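Culville Community College, Continuing Education
Real Estate Closings for People Who Have to Sit Through Them
Handout 6: Title, Title Insurance, and What the Closing Agent Does All Day
Instructor: Dexter Villanueva
Reading to be finished by 24th October

Leftover from last time

Several of you asked whether "title" and "deed" are the same thing. They are not, although people in the business will use them as if they were, often in the same sentence and sometimes while billing you. Title is the bundle of rights a person has in a piece of land. A deed is the paper that moves those rights from one person to another. You can hold a deed and have no title whatsoever. The con artist who sells you the courthouse will give you a very nice deed.

1. The search

Before a sale closes, somebody has to find out whether the seller owns the place and who else has a hand on it. That somebody is a title examiner, and the work is mostly reading. The examiner starts with the current owner and goes backward through the grantee index, one transfer at a time, then comes forward again through the grantor index to see what each owner did while he or she had the property. Mortgages, liens, easements, divorces, deaths. It is a bit like reading a family's mail for a few generations.

How far back do you go? That depends on the state, the underwriter, and the kind of policy. For our problem set, use 70 years. If your chain has a gap at year 69, you don't get to round.

Things an examiner is looking for:

Unreleased mortgages. The loan was paid off long ago and the bank never recorded the release. The bank has since been eaten by another bank.
Judgment liens. Watch for common names. The county has more than one Robert Johnson and only one of them stiffed the roofer.
Property taxes. These generally jump to the front of the line, ahead of people who were there first. Complaining about this is traditional.
Missing heirs. A deed signed by three of four children leaves the fourth child owning a share, whether or not the fourth child has been heard from.
Marital rights. A seller who signs as "single" and is wearing a ring deserves a polite question.
Easements and restrictions. Mostly harmless. Read them anyway.

2. The commitment

What the examiner finds goes into a title commitment. It comes in parts, and students always want to skip to the end. Resist.

Schedule A says who is buying, who owns it now, the amount of the proposed policy, and the legal description. Check the legal description against the last deed, letter by letter. I once watched a closing on Rosta Road get held up for most of an afternoon over "northeasterly" and "northwesterly." Everyone in the room knew which lot it was. The lender's attorney, on speakerphone, did not care what everyone in the room knew.

Schedule B, first part, is the list of requirements: what has to be done before the company will insure. Pay off this loan, record that release, bring in the trust papers.

Schedule B, second part, is the list of exceptions: what the company will not cover even after you have done everything in the first part. Buyers should read it before closing. Buyers read it, in my experience, when the neighbor turns up with a chain saw and a recorded easement.

3. What title insurance covers, and what people think it covers

Most insurance looks forward. You pay every year against a tree that hasn't fallen yet. Title insurance looks backward. You pay once, at closing, against things that had already gone wrong when you bought: a forged signature in the chain, a clerk's indexing mistake, an heir who was on a boat.

There are two policies. The lender's policy protects the lender and shrinks as the loan is paid down. The owner's policy protects the owner. Borrowers are routinely astonished to learn that the one they paid for under "lender's title insurance" does nothing for them personally.

Neither policy has any opinion about the building. Cracked plaster, bad wiring, a furnace old enough to vote: these are matters for the inspector and the seller's disclosure form. Every April, when the spring listings come in, somebody calls a title company about a wall. The title company is very sorry to hear about the wall.

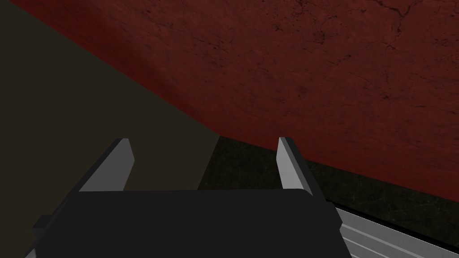 Fig. 6-1. Cracks in a red wall. Condition, so not a title matter.

Where students get tangled is the line between condition and title. Some rules of thumb, good enough for the quiz and not good enough for court:

If you could find the problem with a flashlight, it is probably condition.
If you could find it only in the recorder's office, it is probably title.
If you could find it with a tape measure, it is survey, and see section 4.

4. Surveys

Standard exceptions usually exclude anything an accurate survey would have shown. So the buyer who declines a survey to save money has bought a policy with a hole in it the exact shape of a survey. The company may take the exception out if it is given a current survey it likes. Ask early. Surveyors are busy and tend to work outdoors, where email doesn't reach them, or so they say.

Worked problem. Claltow LLC buys a narrow commercial lot, 200 feet deep, from La Marquesa Holdings. (La Marquesa also turns up in Handout 7, where it behaves worse.) No survey is ordered. Next door, a loading dock sits two feet over the line, and it has been there 20 years. Claltow has an owner's policy with the standard survey exception left in. Is there coverage?

Start with the exception. The dock is an encroachment, and an accurate survey would have shown it, so the company will point to the exception and decline. Then ask whether the neighbor may have picked up rights by long use. That turns on state law and on whether the use was open, continuous, and without permission. A letter in a drawer saying "sure, go ahead and build it" could change the whole answer. Don't stop at the first issue just because it came out cleanly.

5. The closing agent

The closing agent is not your lawyer, even if the agent is a lawyer. Depending on where you are, the agent may be working for the title company, the lender, both parties, or some combination described in a disclosure form that gets signed eleventh in a stack of papers. The job itself:

Collect the payoff figures and make sure they are good through the day of funding.
Prorate the taxes and any association dues.
Prepare the settlement statement and chase everyone for corrections.
Get the signatures, with identification checked.
Receive the money, confirm it arrived, and only then send it out again.
Record the deed first and the mortgage second. In that order, please.
Issue the final policies.

On proration, a tip. Find out who owns the day of closing. In some places the seller pays for it and in some places the buyer does. One day of taxes on a modest house will not buy lunch, and I have seen it argued over by two people who were each charging $300 an hour.

6. Wire fraud

Short section, important one. Criminals watch email accounts, wait until a closing is near, and send the buyer "updated" wiring instructions. They have good grammar now. If the instructions change, call the agent at a number you already had before the email came. Don't use the number in the email. The person who answers that number will be extremely helpful.

Tell the buyer this at the first contact, and tell them again when you send the real instructions. They will say you already told them. Good.

For next session

Read Handout 7, Deeds of Several Kinds. Bring the Schedule B you were given and mark each exception as "harmless," "ask about it," or "run." Be ready to defend your choices, in particular if you have marked everything "run."

Write out your answer to the Claltow problem with one change: assume a survey was ordered, and it missed the dock. One page. Both sides of the page is two pages.

Office hours are before class, in the room with the broken clock. Copies of the county index forms are in the tray outside the door. Take one set each.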